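Rest Days and Third-Period Shooting in the Skiletia Hockey League

Search this site Enter keywords Go

Hortensia Carrasco and Zulema Saavedra, final report, Sports Data module

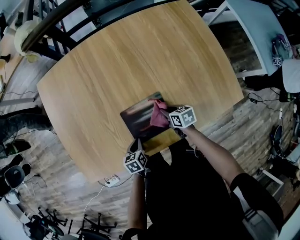 Figure 1. Work at the table, dark panel on the tabletop.

1. Aim

The project tests whether teams playing on consecutive days take fewer shots in the third period than teams with at least one day of rest. Coaches in the league often give tired legs as the cause of late losses. Shots on goal were chosen over goals as the main measure. Goals are rare, and a single empty-net goal can distort a short run of games.

2. Data

The league publishes a score sheet for every regular season match. We took 142 matches from one season, ending in March. Each match gives two team records, one for each side. Matches that went to overtime were kept, but the overtime shots were removed.

Two arenas needed separate treatment. At the Imness rink the scorers entered blocked shots as shots on goal until the middle of the season. Those games were re-entered by hand from the club's own sheets. The Lo Presti arena had no sheet for one match and the match was left out before the total above was fixed.

Rest was coded as zero for a team that had played the day before and as one for any longer gap. A finer scale was tried first, but very few teams had gaps of four days or more outside the winter break.

3. Method

For each team record we took third-period shots as a share of that team's shots in the whole match. This removes part of the difference between strong and weak sides. The mean share was then compared between the two rest groups. A second comparison used only away teams, as most second games in a pair are played away.

Score at the second interval was added as a control. A team that is behind tends to shoot more, and a team that leads by two or more tends to dump the puck and change lines.

4. Results

Teams without rest had a slightly lower third-period share than rested teams. The gap became smaller when the score was taken into account, and in the away-only comparison it was within the range expected from chance. Rekusmont was the clearest exception. Its share rose in second games, mainly in matches where it was trailing after two periods.

Travel distance was checked for the longest trips only, those over 300 kilometres. The group was too small to support a result either way.

5. Limits

The score sheets do not record ice time, so a coach who uses four lines in a second game cannot be told apart from one who uses three. The starting goalkeeper is recorded but was not used. Many clubs start the backup on the second day, and this may change how the opponent shoots.

6. Further work

Ice time by line would be the most useful addition. A second season should also be coded in the same way before the away-only result is relied on.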